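Pokley Home & Hobby Boards > Kitchen & Bath > Soap dishes, again

hovine_hen
OK so I have been making my own bar soap since September and I'm up to my ears in it, and every single dish I own turns the bars to mush. Ribbed ones, slotted ones, that awful magnetic thing. My sister swears by a plain little bowl. A bowl! With no holes! I want to hear from people who use one day in and day out, and also what you set your stuff on while you're sorting and wrapping, since my counter is a disaster.

grout_and_about
No bowl. Please. Water runs down and sits in the bottom and then your soap sits in the water. I've been through this with three kids and one bathroom. Get the slotted kind and rinse it now and then.

Gifty Ayaaba
I'm with the sister, sorry grout! Shallow bowl, a bit oval, and you pour it out when you walk past. Takes one second. I've had the same one by the sink for 17 months -- it's been dropped twice and it's fine. The trick is SHALLOW. A cereal bowl will drown anything.

For the work surface I use a framed board laid flat. Pale top so you can see every crumb, wood around the edges so nothing rolls off onto the carpet. Yellow bowl on the left, pink block in the middle, and there's still loads of room.

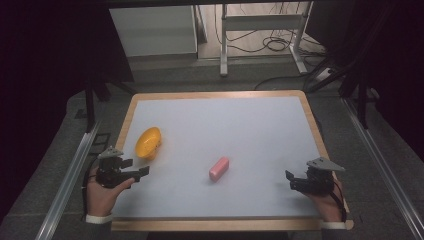
Page last changed: September, 4:17 pm

hovine_hen
Oh I love that yellow! And the pale top is smart, I've been working on a dark cutting board and I can't see a thing. Is that pink one soap or an eraser? I've looked at it twice now and I can't decide, it's got those rounded edges.

dantas_dad
Could go either way, I had erasers just like that in school. But I want to argue about the bowl. It looks shallow enough, sure, but mine was glossy like that and the bar skated around every time I reached for it. Ended up on the floor more than in the dish. Went back to a wood rack and I'm happy.

Gifty Ayaaba
Put a scrap of washcloth in the bottom, dantas_dad! No more skating.

grout_and_about
And now you have a wet washcloth AND a wet soap. I rest my case.

Inês Nogueira
Can I jump in about the board? I do the wrapping for our stall at the Skomusbridge market and we got through 642 bars last season, so I have opinions. A frame is lovely until you have to wipe it down. Crumbs go right into the corner where the wood meets the top. I take an old toothbrush to mine. Still wouldn't go back to a bare counter though, I like being able to pick the whole mess up and carry it to the trash.

hovine_hen
642!! I feel much better about my 4 shoeboxes. OK, I'm going to try the bowl with the washcloth in the guest bath and leave the slotted one in ours, and I'll see which one I'm scraping goo out of first.

dantas_dad
Put me down for the bowl losing.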